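Planning the gear list, round two

July 27, 2022

I finally have a budget I believe in! The plan for the Murnen project (teaching a robot to do everyday chores like wiping furniture) has been a messy spreadsheet since February, and last night I tore it up and started over.

My first version had one big line for the arm and almost nothing under it. Then I priced out the rest — mounts, spare grippers, cables, a decent workstation, storage — and the small stuff came to 30 percent of the total. I had it down for 8. Ouch, but I'd much rather find that out now than after the order goes in.

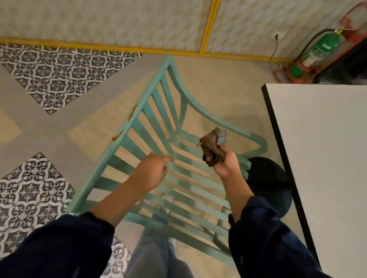

So I've moved money out of the arm and into head cameras and drives. Recordings of people doing the chores by hand come first in my plan, and they eat storage like crazy. I want two camera sets so one can charge while the other is in use, plus a spare battery for each.

For the arm itself, I have quotes from Fomico and Urkolmont. Fomico is cheaper up front, but the gripper is extra and the wait is 19 weeks. Urkolmont bundles the gripper and two days of setup help, and I really like their wrist joint (I've watched the demo way too many times). Doherty, the used equipment dealer, also has a refurbished base that would fit either one!

Still open: whether to lease for the first year. The monthly number looks friendly, but the insurance has its own line and I haven't gotten a straight answer on who pays for a worn gripper pad. I've emailed both companies and I'll update the spreadsheet when they write back.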